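The Last Lap Club

Hemstead, 6 a.m. in May. Coffee in paper cups, knees taped. Ngân La is already stretching and already complaining about her hip.

She took up running at 58. Doctor's orders, then habit, then somthing closer to a grudge. "I wanted to beat my brother," she says. Did she? "Twice."

Late starters are everywhere now. The Hemstead club had 90 members over 50 when Gisela Haberkorn took over the coaching. Today, 372. Waiting list too. Most come for the company, a few for the medals, and one man, Pongsak Phromma, for the pancakes afterward.

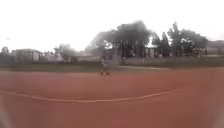
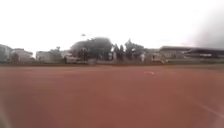
Reddish-brown ground and white lines, two views.

Haberkorn's rules are short. Run slow. Sleep more. Lift something heavy 3 times a week. No racing in the first year, which everyone ignores. She used to coach teenagers and says the older crowd is worse at resting, alot worse.

Injuries? Sure. Calves mostly. Phromma lost a whole winter to his Achilles and spent it timing other people's intervals, badly.

La has a 10K coming up. Her brother has entered as well. They're not speaking until it's over.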